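February, acoustic panels, Pekusstead parish hall job

Picking up from the last entry. Frames are glued and square except the one Senan dropped, which has been re-glued at the corner and is in the clamps. I put a diagonal on it before I tightened up and it agrees both ways. Leave it alone until tomorrow.

Noreen Madigan sent back the signed quote, $3,497 for the lot including hanging. That fixes the cloth, so no more talk of the wool. We are on the Voten in black for the back wall and oatmeal for the sides. The Voten is a plain weave with some give across the width and almost none along the length. Mark the roll direction on the back with chalk as soon as a piece comes off, before it goes on the pile. The cut pieces look the same both ways under the shop lights and they don't under daylight.

Breath test on the cloth: held it over my mouth and blew, and could feel it easily on the hand on the other side. Same with the oatmeal. The leftover Salomance cloth from the restaurant job failed this badly, it has a coating on the back that I had forgotten about. Put it on the shelf for chair seats. Please don't use it for facing panels even if we run short, it will bounce the top end straight back into the room and we may as well hang plywood.

Fill is mineral wool board, cut on the big table with the serrated knife. The bread knife is still better than the insulation knife we paid for. Cut a hair oversize so the board sits in by friction. First piece I cut dead on size and it slumped as soon as the frame stood up. Oversize by the thickness of the steel rule is right. More than that and the board bows out at the front and you see a belly in the cloth from the side.

Masks on for all of that, and wet the floor down before sweeping. Nathalie got a rash on her wrists last time, so long sleeves and tape at the cuff.

Wrapping

Tried the first black one this morning, face down on a clean moving blanket, staples into the back of the frame. Order was middle of each long side, middle of each short side, then working out toward the corners and swapping sides every few staples. Pull until the weave just starts to open and then back off slightly. I overpulled on the second side and got a scallop along the edge, a dip at every staple. Took the staples out and did the side again with less tension and they went away, mostly. There is still a faint one near the label end. That panel can go high up on the back wall.
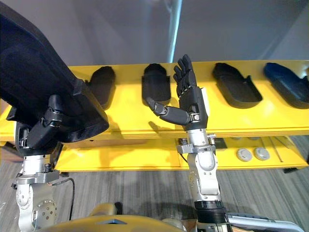 Edges are the part I'm least happy with. Our frames have a sharp arris on the front and the cloth shows it as a hard bright line, and on the black it shows every bit of lint as well. I want the edge softened without losing the rectangle. The big black thing up over the yellow shelf is near enough the look: fabric-covered, soft and padded, and the edge still comes out rectangular, with a darker border inside it. On ours the darker border would come from a shallow step between the frame and the fill, which I have been treating as a fault and packing out. Going to stop packing it out on the black ones and see what Conall says when he sees one hung. For the oatmeal I think the step would look like a mistake, so keep those flush.

To soften the arris I tried three ways on offcuts of the frame stock.

Block plane and sandpaper, small round over. Quick, looks tidy, but under the cloth it hardly differs from the sharp edge. Makes the cloth slide better when pulling, so worth doing anyway.

Strip of polyester wadding over the front edge, stapled on the outside face. Good soft line. The staples telegraph through the cloth on the side, so they would have to move to the back, and that means wider strips. Uses a lot of wadding.

Thin wadding over the whole front, frame and fill together, wrapped to the back with the cloth. Best looking by a distance. Also hides the joins where the fill is pieced. Adds bulk at the corners.

Going with the third one for the black. Funmilayo Ogundipe asked if the wadding would spoil the absorption. The light grade is open enough that it won't do anything we would notice in that room, it is mostly air. The heavy grade I wouldn't trust without measuring, and it's more money.

Corners

The bulk needs dealing with. With wadding in there the ordinary hospital fold makes a lump you can feel with a thumb, and it holds the panel off the wall at the corners. Cut the wadding out in a square at each corner, right back to the edge of the frame, so only cloth gets folded. Fold so the open side of the pleat faces down when the panel is hung. On the side wall panels, people coming through the door see the left edge first, so pleat goes underneath there too and never on the side. I drew this on the back of the cutting list in case I'm not here when the side ones get done.

Trim the cloth after the corner staples are in. I trimmed one before, for neatness, and then had nothing left to pull on.

Hit any proud staples with the small hammer. The electric stapler is leaving them high when the compressor for the spray booth is running, no idea how those two are connected, maybe just the voltage dropping on that side of the shop. Use the outlet by the door.

Hanging

Split battens, beveled at the table saw, one half on the panel and one on the wall. Walls at the hall are plaster over brick on the back and plasterboard on the sides, so two kinds of fixing. I went over with Senan Brennan and knocked along the sides to find studs. The spacing goes strange after the second window, where a doorway was filled in at some point. Marked the studs with low tack tape, and somebody will no doubt peel it off, so the distances from the stage corner are also written inside the cover of this book.

Back wall plaster is soft. Drilled a test hole behind where the clock goes and it came out as dust for a good depth before the bit found brick. Longer screws needed. Go gently and without hammer action until the brick.

Leave a gap behind the back wall panels. I would like 2 inches if Noreen will put up with them standing out that far, as it helps the lower voices and that is what she complained about in the first place. The battens alone give less than that, so pack them with strips. The side ones can sit on the battens as they come, the aisle is narrow there and people will be carrying stacked chairs along it.

Clap test before we put anything up: one clap from the middle of the floor, with the doors shut and the heating off. Long flutter between the side walls, very plain, like a ruler on a table edge. Less from the back. Standing near the stage the flutter nearly goes away, I suppose due to the curtain. I recorded it on the phone and will do the same again from the same floorboard after. It won't be a proper measurement. Mac Carthaigh has the meter until the end of the month and I'm not going to chase him for a job this size.

Nathalie Visser thinks we should hang the side panels staggered, so that none faces another directly. I agree and had drawn it the other way for looks. Redrawn. It covers more of the flutter path with the same number of panels and the window spacing half forces it on us anyway.

Spray glue

Don't. Conall used it to tack the wadding on the sample and there is a mark on the face of the cloth where it came through, shiny when you look along it. The wadding stays put by itself once the cloth is over it. If it has to be held while you turn the panel, use a couple of pins and take them out from the back.

Lint on the black is going to be a nuisance. Vacuum with the brush head, one direction, then bag the panel straight away. The moving blanket sheds, so I have put an old bed sheet over it. Oatmeal panels to be wrapped first on any day when both are being done, and the table wiped between. Black fiber on oatmeal doesn't come off, I tried tape and only pushed it in.

Timing: roughly 10 minutes to cut and fit the fill, a good deal longer to wrap one with wadding. It was slow going with the corners, but the last one went faster than the first.

To do

Order more of the light wadding, enough for the black panels with one over.
Staples, the shorter leg. The long ones are coming through on the thin side of the frame.
Conall Fitzgerald to look at the stepped edge and say yes or no before more black cloth is cut.
Ask Noreen which evening the choir is in, we need the hall empty for the back wall drilling and there will be dust.
Bevel the rest of the battens. Fence is set, please don't move it.
Find the long level. Last seen in the van.

Later, half past four. Took the clamps off the repaired frame after all because I needed them. It held. There is a smear of dried glue on the front face to scrape before the cloth goes on.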